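Intro to Robot Learning
Home Syllabus Notes Labs Project Teams Contact
Search this site Enter keywords Go

Notes for Unit 6: Working in the Simulated Kitchen

Welcome to the fun half of the course! Up to now we've pushed blocks across flat gray tables, and that taught us a lot about joint limits and not much about clutter. From this unit on, everybody works in Nigatu, our kitchen simulator. It has a sink, cabinets, dishes and food, and it will find the holes in your code faster than I ever could.

Read these notes before lab and have your Zesex account working. Costel Ardeleanu can reset passwords during open lab hours.

6.1 Know your workspace

Spend your first session just moving the camera. Really, an entire session! Teams that skip this step tend to write one grasp height into their planner and then wonder why it fails the moment the target changes. The counter and the floor of the basin are two different support surfaces, and a dish down in the basin has walls on every side of it. The approach you'd use for a plate on the counter won't carry over.
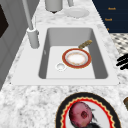
Figure 6.1. Sink and near counter in Nigatu. Compare the plate in the basin with the one in front of the sink.

Look at the rims, too. A colored rim on pale stone is a gift to a segmentation model. A plain white plate on light granite is much meaner, and Figure 6.1 has one of those past the far edge of the sink. Try your Unit 4 color thresholds on it and bring me the ugliest mask you get. Hiwot Beyene holds the record from last February and I'd love to see it fall.

6.2 Approach and pre-grasp

A pre-grasp is the pose where the fingers straddle the object and haven't closed. Most of your debugging time will go here. Check three things before you send the close command:

- finger opening against object width
- clearance to the sink rim on both sides
- what else sits inside the camera view that the detector could mistake for your target

The last one bites people every year. Our practice target is the red ball, and small orange-red things love to turn up right next to it.
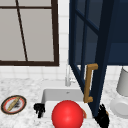
Figure 6.2. Fingers spread on either side of the ball. Note the open cabinet door and the small object at right, behind the ball.

Cabinet doors are part of the collision world. If your planner loads the kitchen with every door shut, a path that looks clear on paper can run right through a swung-open panel. Sumeya Negash wrote a lovely little function that reads the door angle at the start of each episode, and it's in the shared folder under Plundberg. Use it, and thank her!

6.3 Occlusion

Now the puzzle I like best. A dark link against a dark cabinet has hardly any edge to find, while the same link over white tile is easy. So a tracker can be sure of the lower part of an arm and lose the upper part completely.

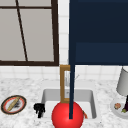
Figure 6.3. Navy arm link over the navy cabinet and the white tile. Where would your tracker lose it?

Before lab, sketch on paper which parts of the sink the arm and the ball hide from this view. Then decide where you'd put a second camera. Yuto Higuchi and Homa Jalali disagreed about this for an entire afternoon last term and both ended up with working trackers, so defend your choice and don't worry about matching your neighbor's.

6.4 For lab

Each team gets 64 episodes from the Gruvier set. Hand in your pre-grasp code, your ugliest mask and the occlusion sketch (a phone photo is fine). Upload by 2025-12-30. Keep the report under 900 words, and put failures first, I read those most carefully.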